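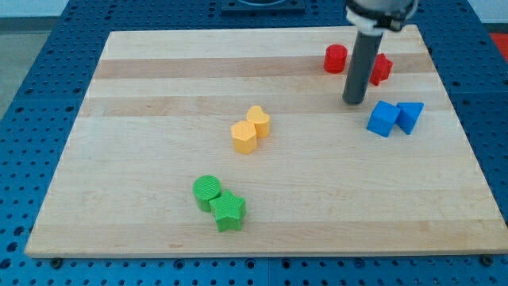 Samonte asked whether the board really needs taking up every time, when the blocks only ever sit on top of it. Yes, it does. Crumbs of dirt get into the holes in the blue table and work their way under the edges, and then the board rocks. Please keep item 3 on the list.

Posted in: Workshop & Room Checks
1/27/19
By Charito Catacutan

Shape block table, Stornalby room – inspection checklist with comments

Carried out before the room opened. Items marked OK need nothing further. Items marked ACTION have a name or a date against them.

1. Board surface
Run a flat hand along the maple strips, then across them. Feel for splinters and raised joints.
Result: OK. One joint can be felt with a fingernail but it does not catch. Same as at the last check.

2. Board edges and corners
Check all round for chips, and for any sharp corner at sleeve height.
Result: OK after light sanding at one corner. Used fine paper, wiped down with a damp cloth and left to dry.

3. Under the board
Undo the fasteners, lift the board, brush out underneath.
Result: OK. A fair amount of grit came out. Two people for the lift, please – one person tends to drag it and that marks the blue panels.

4. Fasteners
Tighten by hand, then a quarter turn with the driver. No more than that. Push the board from each side and see that it stays put.
Result: ACTION. One of the front pair turned further than it should have before it gripped. Holding at present. New one ordered from Rindevden, allow 7 days.

5. Perforated table top
Look for anything dropped in the holes. Check that panels meet flush and that the legs are level.
Result: OK. The vacuum nozzle is better than the brush for the holes.

6. Blocks – general
Pick up each one. Look for cracks, loose layers and sticky patches. Wash in warm soapy water if needed. No hot water and nothing abrasive.
Result: OK. The ridges on the tops hold dust, so use a soft toothbrush.

7. Blocks – points and corners
The star and the triangular prism take the most knocks. Press each point with a thumb.
Result: ACTION. One point on the red star is slightly rough. Safe to use, look again next time. Replace if it gets worse.

8. Blocks – complete set
Check the four colours against the card in the drawer: red, blue, yellow, green.
Result: OK. The card is getting hard to read and wants reprinting.

9. Floor round the table
Clear for walking on all sides, no blocks underfoot. The cylinder rolls if it is knocked over, so look under the cupboard as well.
Result: OK.

10. Cleaning products
The Zalden spray is for the table only. Do not use it on the maple, it leaves the surface slippery.
Result: OK. Bottle almost empty.

Board oil is next due in May. Leave the board clear overnight after oiling.

Signed: C. Catacutan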